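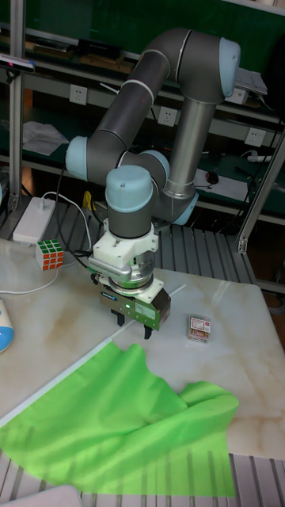

Bras robotisé gris et bleu clair, au-dessus d'un plateau à motif marbré.

International > Traités et négociations

Gevton et Ondura se reparlent, paraît-il

Les deux gouvernements ont publié le 17 mars 2026, à quelques minutes d'intervalle, deux communiqués sur la même rencontre de Bellville. Il faut les lire côte à côte. Celui de Gevton salue « une avancée décisive » sur le passage des travailleurs frontaliers. Celui d'Ondura évoque « un échange franc » et renvoie la suite à un groupe technique. On connaît la traduction habituelle de « franc » dans ce genre de prose.

Sur le papier, le dossier est modeste : 3 659 personnes franchissent la frontière pour aller travailler, et leurs cartes de circulation expirent en août. Le protocole Goodall, qui encadre ces cartes, prévoit un renouvellement « par accord mutuel des parties ». Gevton estime que le silence vaut accord. Ondura exige une signature. La divergence existe depuis la rédaction du texte, elle avait été signalée à l'époque, et les deux capitales avaient préféré signer quand même.

Qu'a-t-on obtenu à Bellville ? Tia Staniforth, qui conduisait la délégation de Gevton, a parlé devant la presse d'une « volonté commune de sortir de l'impasse ». Interrogée sur le calendrier, elle a répondu que les équipes restaient en contact. Interrogée sur la clause de signature, elle a répondu que les équipes restaient en contact. La déclaration conjointe annoncée le matin n'a pas été diffusée le soir, et personne n'a voulu dire laquelle des délégations l'avait retirée.

Reste un chiffre que Gevton met volontiers en avant : 571 dossiers individuels auraient été « débloqués » pendant les discussions. Le conditionnel s'impose. Le communiqué d'Ondura n'en dit pas un mot, et la liste n'est pas publique. Un dossier débloqué peut être une carte délivrée, ou bien une chemise passée d'un bureau à un autre. Nous avons posé la question aux deux ministères. Celui de Gevton nous a renvoyés au communiqué, l'autre n'a pas répondu.

Le tête-à-tête lui-même a duré presque 40 minutes, interprétation comprise. Retirez les formules d'accueil et il reste peu de temps pour régler un désaccord juridique que les conseillers des deux camps n'ont pas su trancher par écrit. On veut bien croire à la bonne volonté des participants. On y croirait davantage avec une date de signature, ou au moins un projet de texte.

Le groupe technique doit se réunir avant l'été, sans lieu ni ordre du jour pour l'instant. Les employeurs frontaliers, eux, demandent déjà par courrier ce qu'ils doivent écrire sur les contrats qui courent au-delà du mois d'août. Nous publierons la réponse s'ils en reçoivent une.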